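Unit 6 handout: shelf picking, chore readiness, and what "can do" means

Read before Friday. Bring the scoring sheet from Unit 5.
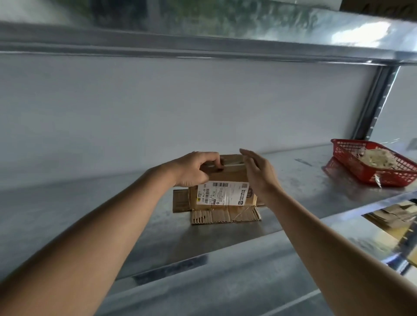
## 6.1 The task

Taking a small box off a shelf is a standard stockroom chore. For a person it is one motion. For a controller it breaks into at least four problems: reach under the upper shelf, contact, load transfer, withdrawal.

Points to work through:

- **Clearance.** The shelf above limits the approach angle. A top-down suction pick is usually ruled out.
- **Reflective metal.** Galvanized surfaces give false depth readings. Expect holes in the point cloud near the shelf lip.
- **Cardboard on cardboard.** A box resting on a flattened sheet may drag the sheet with it. Most planners treat the support as fixed.
- **Two hands, two roles.** One hand grips the top edge, the other steadies the side. They need not arrive together.
- **Neighbors.** A basket of loose filler has no stable outline. Segmentation often merges it with whatever is next to it.

## 6.2 Where machines stand

The Condori bench set has 18 shelf tasks. In our June runs the Geltunar arm pair finished 14 of them with fixed box positions. When boxes were shifted and turned between trials, it finished 6. Median time per pick was some 16 seconds.

The Peron planner was not scored -- it needs a known box size.

## 6.3 Grading terms

*Can do*: succeeds unattended, positions varied.
*Can do with setup*: succeeds when the shelf is arranged for it.
*Cannot do*: anything else, including a good demo.

Problem 2 uses the Vumum gripper tables. Assume no slip at the label.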